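Brillmont releases updated care and fibre-shedding guidance for knitwear retailers

BRILLMONT, May – Brillmont Textile Services has published a revised edition of its Knitwear Care and Shedding Guide, a technical reference for retailers, laundries and garment repairers handling wool, acrylic and blended knits. The document replaces the previous edition in full and changes the recommended procedures for washing, drying, storage and surface repair.

The principal change concerns wash temperature. The earlier edition permitted warm washing for acrylic and wool-acrylic blends where the care label was silent. The revised guide specifies 20 degrees Celsius for all knits without a legible label, on a gentle cycle, with a maximum spin speed of 800 revolutions per minute. Garments with a legible label should continue to be treated according to that label.

The recommendations draw on a test program carried out at the company's Purnent laboratory. Technicians laundered sample panels in 22 knit constructions, ranging from fine-gauge jersey to brushed and open-stitch fabrics, and recorded dimensional change, surface pilling and the mass of fibre captured in the effluent filter. Panels were conditioned before each measurement and assessed under a standard light source.

Brushed fabrics released the most fibre in the first wash and progressively less in later cycles. Spin speed had little effect on fibre release but a marked effect on dimensional change, particularly in rib structures, where high-speed extraction distorted the wale lines. Detergent type produced a measurable difference in pilling only in the blended samples.

"The label question is the one we hear most from the resale trade, where tags have often been cut out or have faded past reading," said Poonam Bhatia, technical manager at Brillmont. "The new default is conservative. It will be cooler than strictly necessary for some fibres, and we accept that. A retailer needs one setting that can be applied to a mixed load without testing every piece first."

The drying section has been rewritten. Line drying of knitwear is no longer recommended at any weight, and tumble drying is limited to garments labelled for it. All other pieces should be dried flat on an absorbent, colourfast surface, with the shoulders squared, the sleeves extended and the hem band drawn level before the fabric sets. Measurements should be taken only when the garment is fully dry and has rested without tension for 4 hours. Body length is taken from the high shoulder point to the bottom of the hem, and chest width from underarm to underarm.

Storage advice is largely unchanged. Knits should be folded, not hung, and kept out of direct sunlight. Polyethylene bags are acceptable for transport but not for long-term storage of wool. A new paragraph covers the isolation of incoming second-hand stock and the inspection of seams, cuffs and underarms for moth damage.

A separate chapter, prepared with repair firm Srivastava Mending, deals with pilling and minor surface faults. It compares fabric combs, pumice blocks and battery shavers, and sets out where each should be avoided. Shavers are not recommended on ribbing or within a finger's width of a seam. Snags should be drawn through to the reverse with a latch hook and never trimmed at the face – a practice the authors describe as the most frequent cause of avoidable holes in returned garments.

The guide also includes revised wording for consumer swing tags. Retailers may reproduce the wording without charge, provided that temperature and spin values are not altered. French-language text is supplied for Canadian stockists.

Filter data from the test program will be issued as a supplementary table. Brillmont is continuing work on mohair and alpaca blends, which were excluded from this edition owing to inconsistent results between sample batches. Distribution of the printed guide will be handled by Gudier Trade Supply, with a digital copy available to account holders through the Brillmont service desk.

Media and technical enquiries should be directed to Poonam Bhatia, Brillmont Textile Services.
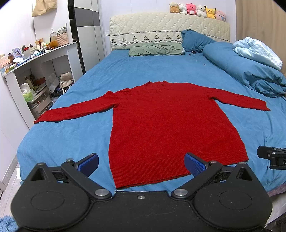
Holders of the previous edition are asked to withdraw it from use and recycle printed copies. Wall charts issued with that edition carry the superseded wash temperatures and should be removed at the same time. Replacement charts may be ordered through Gudier Trade Supply.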